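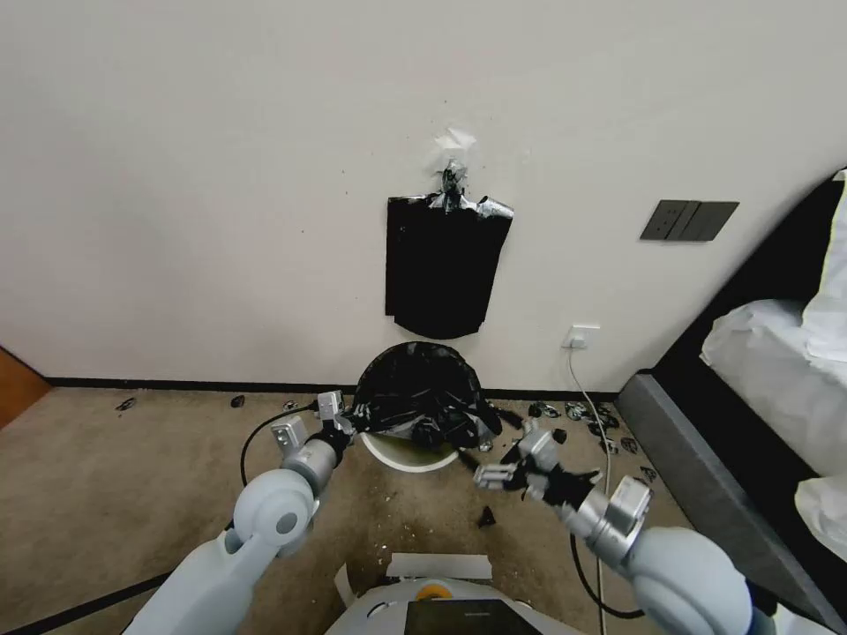

Gemechu Worku wrote in to say that duct tape is fine on painted walls as long as you pull it off slowly, and that I've been scaring people for no reason. He has taped plastic over vents, drafty doors and one broken window, in three apartments, and got his deposit back every time.

Good for him. I'd like to know what the landlords thought when they moved the next couch. My own record with duct tape and painted drywall is much worse, and so is the record in my inbox, so what follows is the longer answer. I've tried most of the tricks that get passed around for taping things to walls and getting the tape off again. A few work. Several make things worse.

What duct tape does to paint

The adhesive is soft and thick, and it keeps creeping into the surface after you stick it down. After a day it usually comes off clean. After a summer it may take the paint along, and if the wall was painted over dust, you get the paper face of the drywall too. Slow pulling helps a little. It won't save a bad paint job.

The other trouble is weight. Plastic sheeting weighs next to nothing until air gets behind it, and then it pulls at the top edge all day long. People answer this by adding more tape on top of the first tape. The second strip is stuck to the first strip, so you have gained very little and now there's more to peel.

Painter's tape first, duct tape second

This one I expected to fail, and it didn't. Put down a strip of painter's tape, press it hard with the back of a spoon, and stick the duct tape only to that. Leave a bit of painter's tape showing all the way around. It held a light drop cloth in my hallway for 27 days and came away without a mark. I wouldn't hang anything heavier than a sheet that way, and I wouldn't try it over a bathtub. On flat paint it holds less well than on eggshell.

Getting it off

Warm air from a hair dryer, low setting, a hand's width away. Heat a few inches, peel a few inches, and fold the tape back on itself so it lies nearly flat against the wall. Pulling straight out toward yourself is how you get torn paper. If the paint starts to lift, stop and come at it from the other end.

Keep the heat off outlets and switches. Peel those parts cold.

The leftover gum

Everyone has a favorite here and I don't trust most of them.

Mayonnaise: no. It leaves a grease stain on flat paint that outlasts the gum.

Peanut butter: same, with a smell.

Vinegar: did nothing I could see on duct tape residue. It's fine for price stickers on jars.

Dish soap and hot water: slow, but it works on washable paint if you hold the cloth there for a few minutes before rubbing. Start with this.

Rubbing alcohol: works, and it can also take the paint. Try it behind a door first.

Citrus cleaner: I bought Wonach because three readers swore by it. It lifted the gum and left an oily patch that needed two washes with soap. I then tried Duramow, which costs more, and couldn't tell them apart. Save your money and buy whichever is on the shelf.

A plain white eraser gets the last gray smears. Short strokes, brush off the crumbs, don't lean on it.

If the paper has torn

Don't fill it right away. Torn drywall paper bubbles when wet joint compound touches it. Cut around the tear with a sharp knife, peel off the loose fuzz, and seal the brown part with an oil-based or shellac primer. Then a thin skim of compound, sand with 200 grit, prime, and paint. Touching up a single spot in the middle of a wall almost never matches, whatever the can says - paint from corner to corner if you care about it.

What about removable strips?

Nahom Abera asked whether the stretchy hook strips are any better. Sometimes. They want a clean wall and an hour before you load them, and nobody I know waits the hour. Pull the tab straight down along the wall. I've had two tear off halfway, and then you're back to the hair dryer.

For a drafty spot you plan to cover every winter, I'd stop using tape at all. Four small screws and a strip of wood will hold plastic until spring, and the holes take a dab of filler each.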